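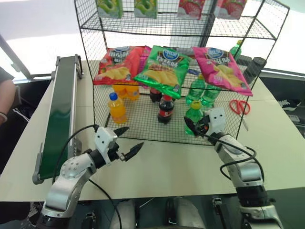 The snack rack, with chips in the middle and bottles below.

My aunt had a small shop in Irnthorpe, and when she closed it she gave me only the black rack. I carried it on the bus to Grultholm, two hours, on my knees. The driver asked me if it was for a bird.

Now it stands on my table and I fill it every Wednesday in the same way as she did. Milk or juice, everything in cartons must go on the top. Chips go in the middle, and the bottles stand at the bottom, on the mesh. She believed that a red bag must always be on the left. I never learned the reason, but I obey.

In the evening the girl from the second floor knocked. She had six coins in her hand and she looked at the rack for a long time.

"Is it a shop?" she asked.

"No," I said. "It is only my kitchen."

"How much is the green one?"

I wanted to explain again. Then I heard my aunt's voice, a little tired, as on the days before a holiday, and it came out of my own mouth.

"The chips or the soda?" I asked.

She put all the coins on the table and began to think.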